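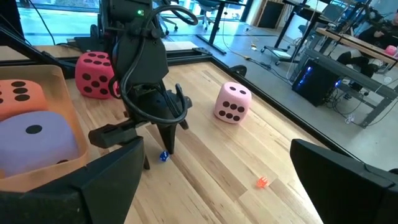 Workshop tips: teaching two robot arms to put dice away

Putting dice in a tray is a job a toddler can do, and a toddler doesn't need a firmware update. Still, if you're building a pair of arms at home or in a shared shop, dice are the best practice you'll find. These are the notes Trevor Tunstall and I keep taped inside the cupboard door at Basirstead, tidied up and with the swearing removed.

Start big. Foam dice forgive everything. You can close the gripper too far, come in crooked, or drop one from a height, and the worst you get is a dent that fills out by lunch. The little translucent ones forgive nothing. Squeeze one off center and it leaves the table like a watermelon seed.

Use a shallow cardboard tray. We had a handsome steel one, and the arm hit it on the first morning with a noise that brought people in from the parking lot. Cardboard folds. Cut the walls down low enough that the fingers can let go without scraping.

Mind the tips. Pointed fingers are lovely for picking up something small and equally lovely for engraving your tabletop. Set the lowest height with a playing card under the tip, then slide the card out. If it won't slide, go up 2 mm and try again.

Leave slack in the cable, then add more. Ours runs in a fat loop off the upper part of the arm. Before you trust it, move every joint to both ends of its travel by hand with the power off, and watch what the cable does. Zip ties go on last. I have cut off enough of them to say so with feeling.

Watch out for daylight. See-through dice look like one thing at breakfast and another at four in the afternoon, and the camera believes both. Record practice runs at different times of day, or buy a blind.

Don't start both arms in the middle. Park one well back until the other has finished, at least for the first week. Trevor disagreed, and Trevor bought the replacement finger.

Keep a log. Ours is a school notebook. Run 57 says only "no," underlined. The more useful entries give the die, where it started, and what went wrong. Write it down before you fix it, or you'll fix it twice.

Sweep the floor before you start. A small die on concrete rolls farther than you'd think and prefers to stop under the computer.

Next month: grippy tape for fingertips, and which kinds leave goo.

Joanne Yeoman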